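Notebook -- wool wash trial, second round
July 27, 2021

Pulled out the notes from May before starting, because I did not trust what I remembered of them. Good thing. I had it in my head that the Costia wash came out ahead, and what I wrote then was "no clear difference, water too warm both times." So that round tells us nothing and I'm starting over.

The claim we're testing is the one on the Kofler leaflet: a no-rinse wash leaves hand knits softer and shrinks them less than ordinary wool soap. Maybe. The leaflet doesn't say less than which soap, or how the softness was judged, and I suspect it was somebody squeezing a sleeve.

Set-up this time. Swatches all from one cone of Gandmont four-ply, knitted in 1x1 rib on the same machine at the same tension, 70 stitches wide. Three washes: Costia, Kofler, and the plain soap flakes we've always used. Five swatches each. Cool tap water, soak for 5 minutes, no wringing, rolled once in a towel and dried flat out of the sun. Spin drying is left out for now. It muddied everything in May.

Measured before soaking, with the steel rule and not the tape. The tape has stretched. I checked it against the rule and was annoyed at how long I'd been using it.

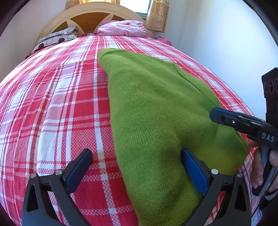
Rib is a nuisance to measure. It pulls in or spreads depending on who laid it down, and I can get two different widths off one swatch by patting it. Length is steadier. I'm going to report length and treat width as gossip unless someone comes up with a better way of pinning.

Weighed the washes too. The Kofler bottle says 700 mL and the Monusen refill pouch says 800, yet the shop lists them at the same number of washes. Either one dose is bigger or the number is made up. Will write to Monusen and ask, though I don't expect much of an answer.

First soak done. Flakes left a bit of cloudiness in the bowl, Costia less. Kofler smells strongly of lavender, which I'd bet does a lot of the work when people call it soft. For the feel test the swatches should air until the smell has gone, and whoever does the feeling shouldn't see the labels. I know which is which now, so it can't be me.

Still to do:
Re-measure once fully dry -- dry to the touch doesn't count
Code the labels
Find out if the tap water here is hard or soft
Buy a new tape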